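Can it do the washing up yet?

I get asked this every single time I tell someone I write about robots for a living. My sister asks, the dentist asks, the man who came to look at the boiler asked twice. So I spent a morning in July at Rurholm, who are trying to teach an arm to tidy a kitchen, and I can now report that the answer is "a bit, if you're patient".

The job I watched was clearing a worktop. Put the chopping board away, wipe down, move on. I do it half asleep with a mug in my other hand! The arm took nearly 12 minutes over it on the first go, and much of that went on the board. A board lying flat is a horrible thing to pick up when you haven't got fingernails. You and I slide it to the edge or tip up one end without thinking, and the arm has to work all that out.

Cormac Ní Chonaill, who runs the kitchen tests, told me they count a run as good if nothing gets dropped and nobody has to step in. They'd managed 23 good ones out of 30 that week, which I thought was rather decent (he looked less pleased than I did). Shiny things are his big headache, he said, and kitchens are full of them.

Bamboo board, marble-patterned worktop, steel appliance right next door. I'd be nervous too. 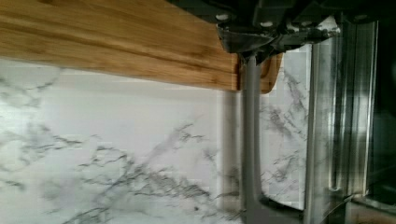 What's coming up

Next month I'm off to Planside to see a machine that folds towels, or so they say. I'm taking 5 of my own, including the awful bobbly one. If you've got a chore you'd like me to ask them about, hit reply and I'll add it to my list.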